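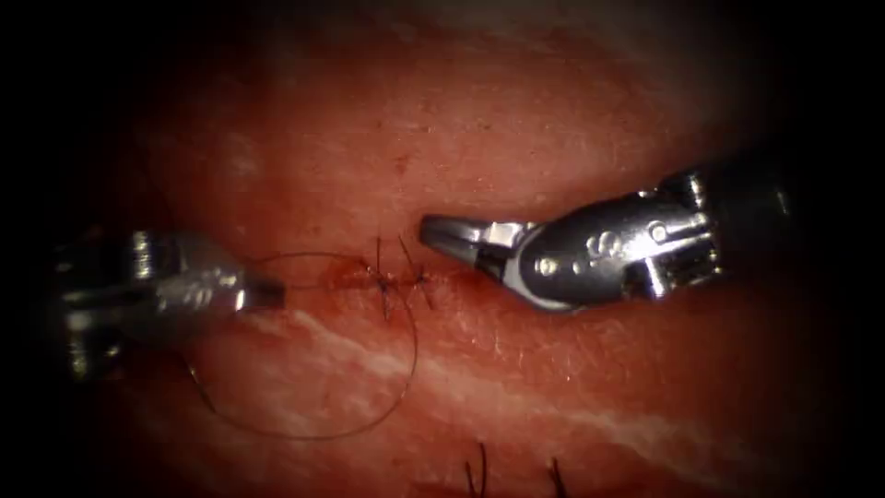

Amanuel Demissie asked under my last piece whether the scrub staff would still have jobs once a machine could tie its own stitches. They do, at least at Werndale, and the question comes up every time I write about the Teleo, so I've tried to keep it in mind for this longer review.

We have had the Teleo suturing set-up in our skills lab since February. It is two instruments, a needle driver and a grasper, with software from Zistari that can take over parts of a stitch. You can drive everything by hand from the console, let it do the throw and the tie, or let it do the whole stitch while someone watches. We only use it on practice tissue.

The good first. The stitching is steady, and the spacing is better than most of our second-year trainees manage. The instruments are small at the tips and don't get in each other's way much. Setting up takes 40 minutes with 2 people, and most of that is draping and calibration. After more than 1,000 stitches we have replaced one grasper and nothing else.

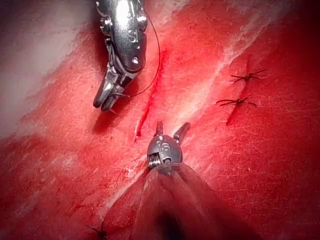
The changes for staff were slower to show. Our lab technicians used to spend their mornings cutting pads, loading needles and clearing up. They still do that, but they now also sit at the console and decide when to stop the machine. It is a more tiring job than it sounds. Watching for a slack loop for an hour wears you out, and we had to bring in shorter turns and a proper break. Zistari's manual says nothing on this and it should.

Trainees are split. Some like having an even row to copy. Others feel they get less time with their own hands on the controls, and I think they have a point. We now make everyone do a full session by hand before the software is switched on. The technicians' grade hasn't been changed to match the new work, which is a matter for Werndale and no fault of the kit.

Thread handling is the weak spot. The software likes a long strand and is slow to gather it up, so a person often steps in before the next throw.

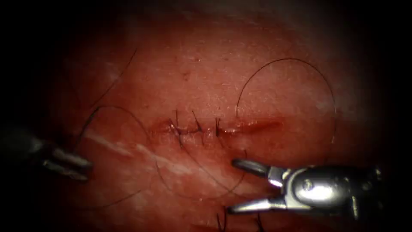
Three stitches in, with part of the cut still to close.

We also tried the Mamo trainer for a month. It is cheaper and quicker to set up, but it has no automatic mode, so it changes very little about who does what. For a small lab that may be a reason to choose it.

I would buy the Teleo again, with money set aside for console training. Ask for the longer instrument leads when you order, as the standard ones barely reached our table.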